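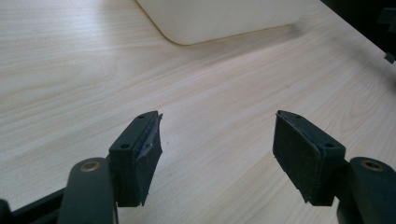

Une table en bois clair, au veinage bien visible.

La bibliothèque de Treltow rouvre son atelier de reliure, et quel plaisir ! Fermé depuis février pour la réfection des sols, l'espace accueille de nouveau les habitants ce mois d'avril 2023, avec 38 places par semaine et un programme franchement alléchant.

Au menu : couture japonaise, carnets à dos apparent, papiers à la colle et petites réparations de livres fatigués. Brenda Stockdale, relieuse depuis l'adolescence, assure les séances pour débutants. « On repart avec un vrai carnet dès le premier soir, et les gens n'en reviennent pas », se réjouit-elle. Kirsty Tindall prend le relais pour les habitués – ceux qui veulent s'attaquer au cuir et à la dorure.

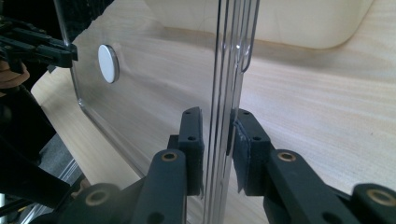
Le bord poli d'une plaque d'acrylique transparent.

Grande nouveauté de la saison, le fonds Gosling sort enfin des réserves : 165 ouvrages cartonnés, dont plusieurs almanachs aux gardes marbrées absolument superbes. Ils seront présentés par roulement dans le hall, et Hayley Dawber proposera deux visites commentées au cours du printemps (la première est déjà presque complète !).

Les séances durent deux heures et coûtent 4 euros, papier et fil compris. Les enfants sont les bienvenus à partir de huit ans, accompagnés d'un adulte. Inscriptions à l'accueil de la bibliothèque, auprès de Chelsea Rudd.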